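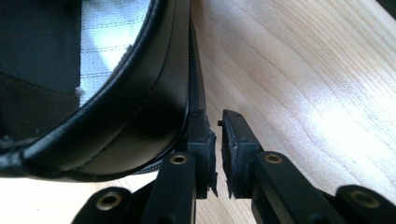

My first job at Pultside was to teach a robot about zippers, and I was terrible at it. You hold the gripper in your own hand, you do the chore the way you'd like the robot to do it someday, and the recording goes off to be learned from. Sounds easy! Then you bring two black fingers up to the seam of a padded black bag, right where the zipper runs down the side, and you find out how much your real fingertips have been doing for you all these years. Black zipper on black bag, too, so good luck to the software.

Hok-lam Tsai, who trained me, had 3000 of these demonstrations behind him and made it look like buttering toast. I wanted to go fast. He wanted me to slow down, and he kept telling me the same thing — come in straight, close, wait a beat, then pull. If I fumbled and grabbed again, the fumble went into the recording with everything else.

By lunch I had 86 tries saved. Rania Lahlou, who picks what goes into training, kept three. Three! She was very nice about it. (She also showed me her own first batch, which helped a lot.)

What I hadn't expected was how bossy I'd get about my own hands. At home that night I caught myself unzipping my coat in one long, even pull, elbow tucked in, as if somebody might want to copy it. My sister asked if my shoulder hurt.

I'm better now. Last week Rania kept nearly everything I sent her, and Hok-lam has moved me on to drawstrings, which I already hate. The knots slide, the cord twists, and I've got a whole box of bags waiting for me in the morning.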